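Teaching a Policy to Finish What It Opens: Splitting Hand-Held Gripper Demos by Phase

Filed under: Tutorials, Imitation learning

I've been promising this write-up since August, and I'm so glad to finally get it out. It covers the way we now cut up and label demonstrations for two-stage appliance tasks (get to the thing, then work its lid) before training. If you already collect with hand-held grippers and a wrist camera, you can try it on your own data this afternoon.

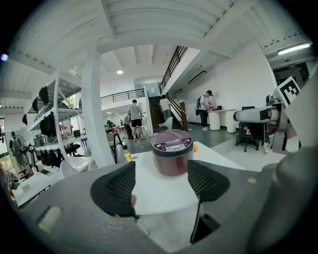
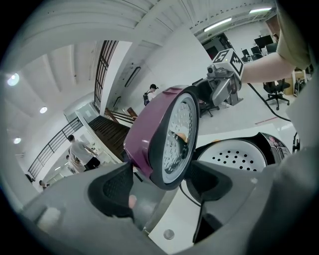 Appliance lids are a wonderful test for a visuomotor policy. The motion is short, but what the camera sees changes completely halfway through. With the lid closed, the wrist view has a nice compact target in it and a whole room behind. Once it's open, you get the upright lid between the fingers, with its glossy shell and that round white plate full of little holes, and the body of the cooker has slid off to the right. A plain policy trained on full episodes has to squeeze both of those worlds into one set of weights with nothing telling it which world it is in. Ours kept reaching back for a lid it had already opened. So we gave it a phase signal, and I love how little code it took!

We call the method Trirar. Halvard Tangen wrote the first version as a labeling script, and it grew from there. The collection tool is Wakero and the trainer is Imex, but nothing below depends on either one.

What you need before you start

A set of demonstrations with synced video, gripper pose and finger width. Ours has 52 episodes for this task. You also need pose tracking you trust. Play back a few trajectories and look for jumps before you do anything else, and throw out the bad ones now. I have wasted whole evenings on phase labels that were really tracking glitches.

Step 1: Find the switch point

Load an episode and plot finger width and hand speed against time, one over the other. You're looking for the moment the hand slows down near the appliance and stays slow. We call that the switch point. Everything before it is "approach" and everything after it is "operate."

The script picks a candidate by smoothing the speed curve and taking the first long dip. It does well on calm demonstrations and badly on hesitant ones, where the person pauses in midair and then carries on. Open the video beside the plot and drag the marker where it belongs. This goes quickly once you get a rhythm going, and you learn a lot about your data along the way (including which of your colleagues fidget).

Step 2: Blur the boundary

Don't hand the policy a hard zero-to-one label. People don't change phase in a single tick, and the sharp edge makes the predicted phase flicker at run time. Ramp the label smoothly over 20 ticks centered on the switch point. I tried a longer ramp first and the policy began closing its fingers on the way in, which was funny to watch and no use at all.

Step 3: Add a phase head

Take your usual image encoder and put a small head on it that predicts the ramped label. A two-layer head is plenty. Then feed the predicted phase, along with the image features, into the action part of the network. During training, swap in the true label for part of each batch and the prediction for the rest. If you only ever feed the true label, the action part never learns to cope with a slightly wrong one, and at run time it will get slightly wrong ones constantly.

Keep the phase loss small next to the action loss. Ours is set by hand. Start low, raise it until the predicted phase looks sensible on held-out episodes, and stop there.

Step 4: Crop with care

This one surprised me. Random crops are standard and you should keep using them, but a wide fisheye view puts plenty of useful stuff near its borders. In the open-lid view the cooker's control panel sits way over to the side, and an aggressive crop throws it out. Use mild crops in the operate phase and be as rough as you like in approach. Shift the colors too. A glossy lid picks up whatever lighting the room has, and you don't want the policy leaning on one particular shine.

People moving in the background are fine, by the way. We leave them in. A policy that has only seen a still room gets nervous when somebody walks through.

Step 5: Check it offline

Run the trained model over held-out video and plot the predicted phase for each episode. A good curve stays low, climbs once and stays high. If it climbs and falls back, look at the frames where it drops. In our case those were nearly always moments where the fingers hid most of the lid. Giving the encoder 2 frames of history, spaced a little apart, cleaned up most of them.

What we saw

The reaching-back habit went away in our trials, and the approach got smoother as a bonus, which I hadn't expected at all. What still goes wrong is a missed first contact. The phase has already climbed, so the policy carries on as if it had hold of something. Economou, our next project, is looking at letting the phase drop again after a failed grasp, and the early curves look lovely.

The labeling script takes a folder of episodes and writes one label file per episode. Run it with the review flag on the first time through, and save your corrected markers somewhere safe before you change the smoothing, as a fresh run will overwrite them.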